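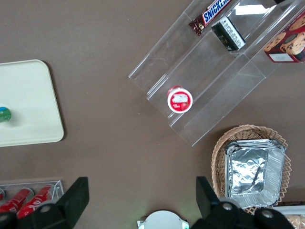
Have you ever wondered why you walk into a store for milk and come out wanting candy? I think about this a lot, because setting up snack shelves is my job! I learned it at a little shop called Clomwood, and my favorite tool is the see-through stand with steps, like tiny stairs. Put a Snickers bar up high, a small round cup with a red rim on a lower step, and a red box of cookies toward the back, and your eyes can hop from one to the next. It works a bit like a class photo. The tall kids go in back and the short kids go in front, so every face shows.

Why see-through? Well, a clear stand doesn't hide the snacks (and it doesn't show off, either). Each step has a little lip along the front too. That lip is a tiny fence, and it keeps things from sliding off when somebody bumps the table. Somebody always bumps the table!

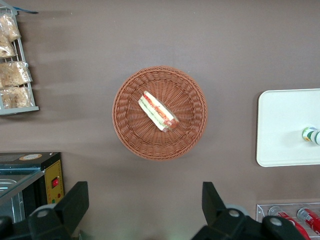

Some foods don't want stairs, though. A sandwich cut in a triangle likes to lie down, so I give it a round woven basket. Baskets make us think of picnics, and picnics make us hungry. Pretty sneaky, right? Puffy bags are tricky in another way, because they flop over on a shelf. A wire rack holds them up, and you can still see what's inside. For anything left over I use a plain pale tray.

My friend Ming-te once helped me put out 56 snacks on a Monday morning, and we moved the cookies four times before we liked it.

You can try this at home with shoeboxes. Stack them like steps, put your small toys in front and your big ones behind, then go stand by the door and look. Which toy did you see first? Now swap two of them and look again.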